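Walking to work, one month in

November 2022

I gave up the bus in October and I've been walking into Aromcombe ever since, rain or no rain.
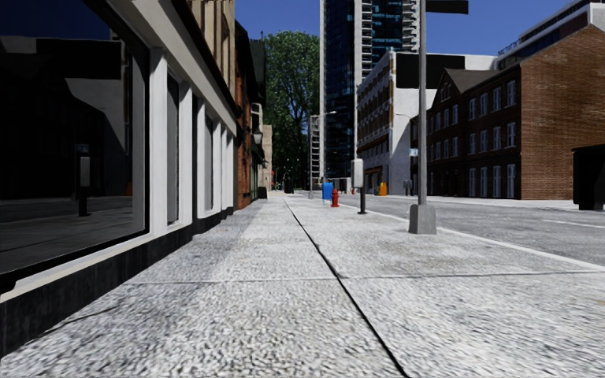

Murali Ramasamy reckons I'll be back on the bus by Christmas, and that everyone who starts walking in autumn packs it in at the first frost. He left that under my last post, along with a rather smug little poem about chilblains. Well, Murali, we've had a frost. Two of them! I wore the big socks and I was fine.

It's about fifty minutes door to door if I don't dawdle, and I do dawdle. The bus took thirty-five on a good day, so I'm losing a quarter of an hour each way and I can't say I've missed it. What did I do with that time before? Looked at my phone, mostly, and got cross with people I'll never meet.

The shoes were a bit of a saga. I started off in my old trainers, which have no grip left at all, and then I bought a pair of proper walking shoes that rubbed my left heel raw in 2 days flat. Keerthana Kamath told me to lace them differently (you skip the top hole and go back through it, I can't explain it, look it up) and they've been lovely since. I still carry a plaster in my coat pocket. It's been through the wash once.

I've got three routes now. The quick one goes along the main road past the shops, which is noisy but flat. The second cuts behind the allotments and is only any good when it's dry – I learnt that the messy way and sat through a whole meeting with mud up to my knee. The third goes up over Prirness Hill and is far too long for a work morning, but I've done it twice when I woke up early, and both times I got to my desk feeling ridiculously pleased with myself.

Then there's the money. I've saved over 600 pence a day in fares, which sounds much grander than six quid, so that's how I'm going to keep saying it. Some of it has gone on cheese scones from the bakery by the station. All right, quite a lot of it.

Dark evenings are the bit I like least. I've bought a clip-on light for my rucksack and a reflective band that won't stay up my arm, so if you've got one that does, please tell me where you found it. I'm also after a hat that covers my ears and doesn't make me look like a boiled egg.

Next week I'm trying podcasts. So far I've just been humming.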